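Sultar paper bags for food waste, pack of 200

I bought these bags in May, after our building began to collect food waste separately. Before this I used the thin green ones from Fogh. They were cheap, but every second bag had a hole on the stairs and I had to wash my shoes.

The Sultar bags are plain brown paper, without handles. The bottom is folded twice and glued, and it is the best part of the product. I put in coffee grounds, tea, potato skins and old bread, and I change the bag every second day. In the first month only one bag opened at the bottom, and that one I had filled with melon, so it was my fault.
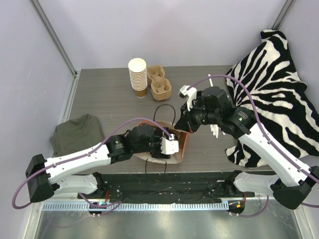 The size is good for a small kitchen bin, but please measure yours before you order. In my old Feralitz bin the bag stands a little too high and the lid does not close completely. I fold the top edge to the outside two times and then it is fine. My sister has a wider bin and for her the bag falls down inside.

What I like less: the paper is loud when you open it, and the bags come pressed very flat, so you need to put your whole hand inside to make the bottom square. Also the carton is weak. Mine arrived with one corner broken and 30 bags had a wrinkle, but I could use all of them.

The price is higher than for Fogh. For a pack of 200 I think it is acceptable, if you cook every day. If you cook only on weekends, take a smaller pack from another brand, for these the smallest is 200.

I give four stars from five. I would give five if they sold a version with a stronger carton and a line on the side that shows how full the bag may be. I have already ordered the second pack.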